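Thread: I have been picking a countertop since May and I have opinions now. Buckle up (1/10)

2/ We started out sure we wanted plain white. Everybody has plain white. Then Priya Gallagher had us over on Sunday and I spent the entire dinner petting her island like it was a dog.

3/ So now I'm a brown marble person?? With the veins and everything. I didn't know I had it in me.

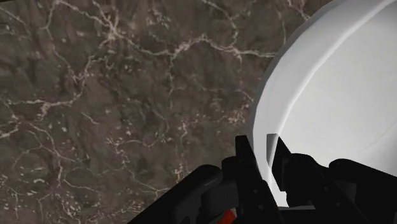

Brown marble with white and cream veins. I could stare at it all night.

4/ First thing I learned: ask to see the whole slab. A sample square tells you the color and that's it. One big vein can run clear across a slab and you want a say in whether it ends up by the stove or behind the toaster.

5/ Second thing: marble etches. Lemon juice, vinegar, tomato sauce, wine. An etch isn't a stain, it's a dull spot where the acid ate the polish, and sealer won't stop it. I asked three shops and only Caradog at Brultelell said so before I brought it up. Guess who's getting my money.

6/ Money! Their quote came to $1,901 installed for our (tiny) run of counter. The sink cutout is $210 on top of that. Skorkex was cheaper until I read the part about "edge finishing billed separately" - always read that part.

7/ Stuff I'd have out on it every day, for anyone who asked how I plan to live with stone: fruit, and soap by the sink. That's the list. The blender is going in a cabinet and I will not be taking questions from my husband. 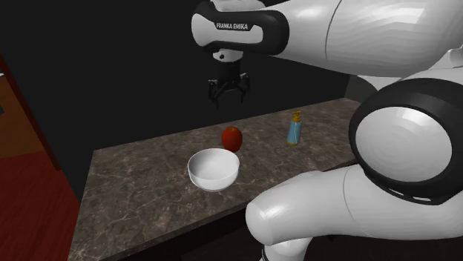
8/ Honed or polished? Polished looks deeper and darker. Honed is matte and hides etching better. I went back and forth for 20 days and picked honed, then called back the next morning and switched to polished. Sorry, Caradog.

9/ Sealing: put a few drops of water on the stone and walk away. If the spot goes dark, it's time to seal again. Wipe the sealer on, let it sit as long as the bottle says, buff off the extra. Don't let it dry on there, my sister did and it was a whole weekend of scrubbing.

10/ The template guy comes next week and the old laminate has to be out by then. If you've pulled a counter without wrecking the cabinets under it, please tell me how - replies are open!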